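Tidying Machines Still Slow, Test Shop Says

15 December 2024

A machine that can put the toys away is still some years off, according to Wetier, a small company that has been testing robot arms on household and shop-floor chores.

The company gave its arm 217 everyday items to pick up, among them bath scrubbers, toy vehicles and kitchen clips. Hard items with flat sides gave little trouble. Soft ones were dropped or squashed far more often, said Lenka Polák, who runs the tests.

"A person clears a bin like this without looking," Polák said. "Our arm has to work out each grab from scratch."
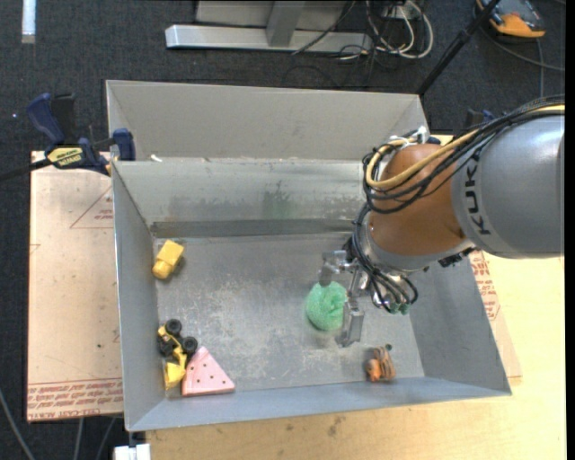

A robot arm reaches for a green mesh ball in a metal bin of mixed items at Wetier.

The same arm has made around 1000 grabs in the current round. Polák would not give a success rate before the results are checked in January.

Shops may see the benefit before homes do. Firnska, which sells returned goods, wants to use two arms to sort small items into boxes. Its operations manager, Danuta Wasilewska, said staff would stay on the line to handle bags, clothing and anything tangled.

Wetier has no plans to sell a home model. Polák said folding laundry and loading a dishwasher are harder again, and the company has not tried either one.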